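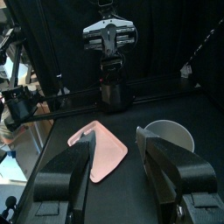
How does a touch screen know where your finger is?

Tap a phone and an app opens. The glass doesn't move and there is no button under it. So how does the phone know you touched it?

The answer is electricity. Behind the glass is a grid of very thin lines that electricity can pass through. Some lines go up and down and others go side to side. You can't see them when the screen is on.

The phone keeps a tiny electric charge on the grid. Your body can hold a charge too. When your fingertip comes close, it changes the charge at that spot. A chip checks the grid many times every second. It finds the place where lines cross and the charge has changed, and it tells the phone.

Why don't gloves work?

Wool is a poor conductor, so your finger has much less effect on the grid through a thick mitten. Touch screen gloves have special thread in the fingertips that lets charge pass through.

Can a phone feel two fingers?

Yes. The chip can find more than one spot at a time. When you spread two fingers apart to make a map bigger, it follows both of them.

Were all phones like this?

No. Many older touch screens had two bendy layers with a small gap between them. You had to press hard enough to make the layers meet. Those screens worked with a glove, a fingernail or a plastic pen.

Words to know

Charge: the electricity held on something.
Conductor: a material that electricity moves through easily. Copper is one.
Grid: lines that cross each other, like the squares on graph paper.

Written by Ilona Vass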